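Prorkstead 20 litre benchtop parts washer, six months in

I bought the Prorkstead in August to replace a plastic tub that had split along one corner. It cost $337 from Lengyel, delivered, and I paid for it myself. I restore hand planes and the odd bench vice, so it gets used most weekends for degreasing before anything goes near the paint.

Setup

Four bolts for the legs, one hose, one drain plug. The instructions are a single folded sheet and the hose diagram is printed upside down relative to the text. Allow half an hour. The drain plug needs thread tape, which isn't supplied.

In use

The pump is better than I expected at this price. Flow is steady and the nozzle stays where you bend it. I run a water-based cleaner because the shed is attached to the house, and the manual says not to use petrol or thinners in any case. Old grease comes off castings with a stiff brush and some patience. Dried varnish doesn't shift at all.

The filter is a foam disc and clogs quickly if you don't scrape things down first. Spares are sold in twos, and Lengyel was out of them for most of the summer.

Noise is a low hum. The power lead is too short - mine runs to an extension on a hook above the bench.

Wear

Bare sheet metal marks, whatever the brand. Scuffs don't bother me, but I wipe the tub out after every session and leave the lid up overnight. A grey bin on a timber top has pale scratches across its floor and brownish stains low on the rear wall. 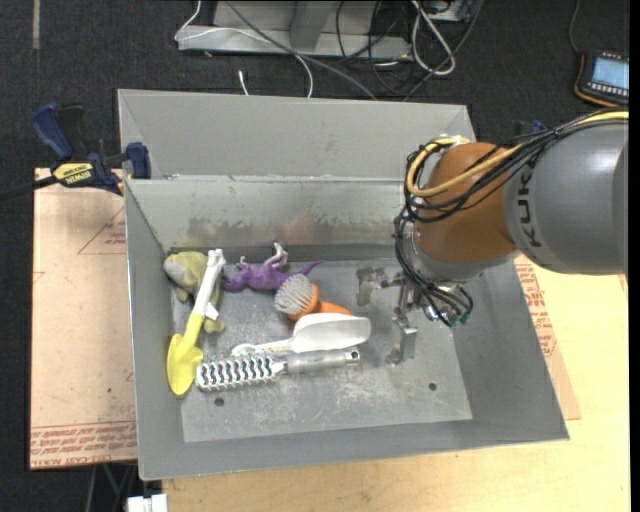 Compared with the Eltard

Ferenc Medve lent me his Eltard for a fortnight. It sells for $537, has a deeper tub and a proper metal filter basket, and the lid closes more gently. The pump was no stronger that I could tell. If I were cleaning engine parts every day I'd pay the extra.

Verdict

Good value for hobby use. Buy spare filters with it.

Contact | © Attila Veres, April 2023 | Back to top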